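Puvside Swap & Fix
Home > Community Help > Kids' Stuff > Toys and Storage

Sorting a giant pile of mixed big bricks by color, is it worth it and how do you keep it that way?

Posted by Soledad Lorente
Tags: building bricks, toy storage, washing, church nursery

Hi all! I have inherited the toy corner for our Thursday playgroup and along with it a storage tote of the big chunky plastic bricks, the toddler kind. I dumped them out on a bedsheet last night and there are 80 in mostly orange and blue, plus a handful of reds and greens that look like they wandered in from some other set (they're a tiny bit smaller and they wobble when you stack them). Everything is sticky. Not horror movie sticky, more like somebody had a juice box over them in April and it has been a long time since April.

So here's what I want to know. First, what do you wash these in? My sister puts hers in the dishwasher in a mesh bag and I'm scared of ending up with melted blobs. Second, do you sort by color or by shape, or just throw it all back in one tote and live your life? The kids range from barely walking to almost kindergarten, and the bigger ones get frustrated digging for the flat ones. The little ones just want to dump things, which I respect.

And third, what do you put them IN? The tote is too deep. The kids hang over the side with their feet off the floor and everyone ends up crying. I looked at a shelf unit from Minard with the slide-out bins and it's gorgeous but it's $49 and that's our whole snack money for a while. I have a few odd plastic tubs in my laundry room, none of them matching. Does it matter if they don't match? I feel like it matters to me more than it would to a two-year-old.

Thanks in advance, I know this is a lot of words about toy bricks.

3 replies

Gramps_in_Tremblay
Dishwasher is fine, top rack. Did it for years. Throw out the ones that wobble.

Aliki Vrettos
Oh, I have opinions on this! I ran the toy room at a drop-in for a long stretch and I have washed more of these bricks than I've washed dinner plates.

Washing: I've quit using the dishwasher. The bricks came out clean enough on the outside but they all flipped upside down and filled up with water, and then you're standing there shaking out every single one of them and your sleeves are soaked. Now I do the bathtub. Warm water, a squirt of dish soap, swish them around, leave them while you drink a coffee. The sticky part is never on the studs where you can see it, it's up inside, where the tubes are. An old bottle brush gets in there great. Rinse them, then lay them on towels with the open side DOWN so they drain, and give them overnight. If you put them away damp you'll get that basement smell and have to start over, ask me how I know.

Sorting: color, with this age group, no contest. I tried it by shape once (long ones, square ones, flat ones) and I was the only person in the building who could keep it up. A kid who can't tell you how many bumps are on a brick can still tell you it's orange. And cleanup turns into a game! "Who's got a blue one?" and off they go. The bigger kids can dig through a single color pretty fast for the flat ones, because you've cut the pile in half already.

Tubs: use the ones you have. Please don't spend your snack money on that shelf! Mine never matched and not one child complained. What you want is shallow and wide, with a good rim so little hands have something to hold on to, and small enough that you can carry it in one hand with a baby on the other hip. The one thing I'd say is don't get hung up on having the tub match the brick. I spent ages hunting for a blue tub for the blue ones and then it was honestly harder for the kids to spot them in there. A different color underneath makes them pop.

I did ours on a beat-up old table that has had paint, glue and who knows what on it, and it works fine.
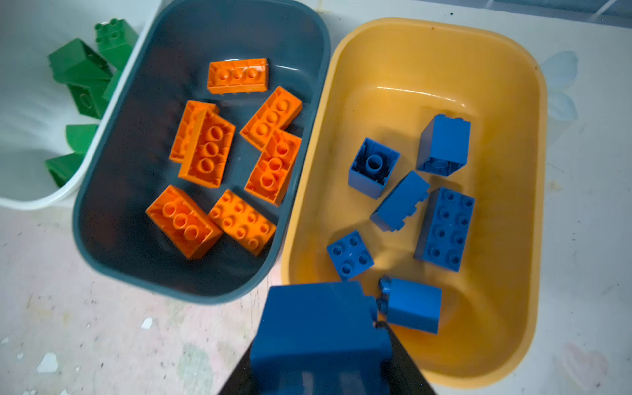
Orange in the gray tub, blue in the yellow one. Don't judge my table!

Don't fill them to the top, either. I put out a small amount and keep the rest in a closet in a zippered bag, then swap some in when people get bored. It looks stingy but they build more when they can see what they've got. With 80 bricks I'd have maybe half out on any given morning.

For your wobbly reds and greens, I'd give them their own tub and let the babies have it as the official dumping tub. They don't care if things stack. They just want the noise.

Oh, and if any have bite marks with a sharp edge, a few strokes with a nail file smooths it right down. If one is cracked I toss it.

karen_b_puvside
Following because I have the same problem only with train track. We got a Grekex toy mat, the round kind with the drawstring, and it's good for quick pickup but everything is mixed up again the minute you pull the string, so it depends if you care. I think it came in 2 sizes and we have the big one. Might be worth looking at for the playgroup if you have to clear the floor fast. Don't know about washing, sorry.

Comment from Soledad Lorente
Thank you!! Bathtub it is, I already have a bottle brush somewhere. And okay, I'm convinced on the mismatched tubs. I've got a white one, a green one and a dishpan that's kind of peach, so orange can go in the green and I'll figure out the rest. Aliki, do you let the kids mix the colors once they're building, or do you try to hold the line?

Comment from Aliki Vrettos
Mix away! I only care about it for 3 minutes at the end of the morning.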